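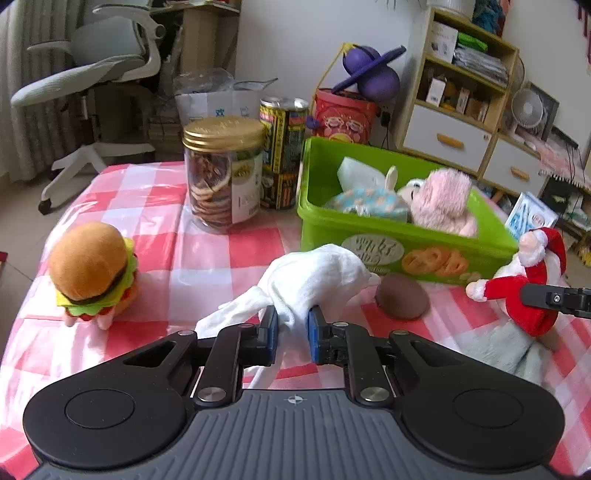
White cloth on a checkered tablecloth

**Ticket:** Daily case bulletin shows stale district totals
**Product:** Clunosero (bulletin and map module)
**Customer:** Tang county health office
**Assigned to:** Chunhua Han
**Severity:** 2
**Status:** Resolved, monitoring

### Reported problem

The public bulletin published at 16:00 on Sunday showed district totals that did not match the lab export for the same period. The county headline figure was correct. The district table and the map were both low. The customer compared the table with the raw export by hand and found 17 positive results missing, all from the Grelen lab. Results from the hospital lab were complete.

The local newspaper had already picked up the district table. The customer asked for a corrected bulletin before the evening edition and an explanation of why the headline and the table disagreed.

### Environment

- Bulletin module on the hosted plan, no local changes
- Lab imports through the Clellovus connector
- Import interval: 30 minutes
- Time zone set to local on the bulletin, UTC on the connector

### Log

**16:40** Opened. Confirmed the mismatch on the live page. Cleared the page cache and republished. No change.

**16:55** Ran the district rebuild job manually. It completed without errors and produced the same low totals. Cache ruled out.

**17:10** Pulled the connector log. All 17 Grelen records arrived and passed format validation. Each one has the flag `late=1`. Records with that flag are included in the county sum and skipped by the district job. That explains the headline being right.

**17:25** Checked how the flag gets set. The connector compares the specimen time with the receive time and flags anything past `max_age_minutes`. The configured value is 2880. The customer confirmed that Grelen holds weekend specimens and sends them in one batch, so some results arrive past the limit even though they are valid.

**17:40** Not all of the flagged records were really over the limit. Several were under it by a few hours. Grelen writes specimen time in local time with no offset, and the connector reads it as UTC. The age calculation is wrong by the size of the offset. Two faults, then: a limit that is too short for weekend batches, and a time zone error that makes it shorter.

**17:50** Customer asked whether earlier bulletins are affected. Probably yes, for any weekend batch. Will check after the fix.

**18:05** Set the source time zone for Grelen to local. Raised the age limit for that source only. Replayed the batch. All records came in unflagged.

**18:15** Rebuilt districts. Table total now equals the county total. Customer compared against the export and agreed.

**18:20** Corrected bulletin published with a correction note under the table. The customer wrote the wording. They will contact the newspaper themselves.

### Follow-up: map shading 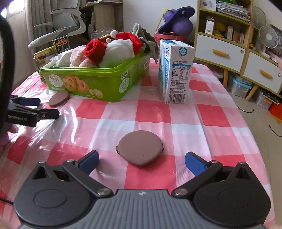 The map was still reported as wrong after the table was fixed. Values in the tooltips were correct, so this was a display fault. The module assigns shades by rank when no rate bands are saved, and after the replay several neighboring districts swapped rank. With only red, pink and white in the customer's palette, the result alternated from one district to the next like the checks on the plastic tablecloth, and a reader could not tell which areas were rising. Saved fixed rate bands under Map > Scale and turned off rank shading. The map now reads the same from one day to the next unless the rate itself crosses a band.

### Back check

Reran the district job against the stored imports for July. Two other weekend bulletins had late-flagged Grelen records. Differences were small and did not move any district into a different band. Sent the list to the customer. They chose to correct the archive and not reissue.

### Cause

1. Source time zone missing for the Grelen feed.
2. Age limit applied the same way to every lab.
3. County sum and district job treat flagged records differently. This is a product defect and has been passed to development.

### Open items

- Development to decide whether late records count in both totals or neither. Until then, compare the two totals before publishing. A mismatch means flagged records exist.
- Customer to ask Grelen to include an offset in the specimen time field. If they do, the source time zone setting must be removed the same day or the shift will be applied twice.
- Alert rule added: message to the bulletin editor when any import contains `late=1`.
- Ticket stays in monitoring through the next weekend batch, then closes if the totals match.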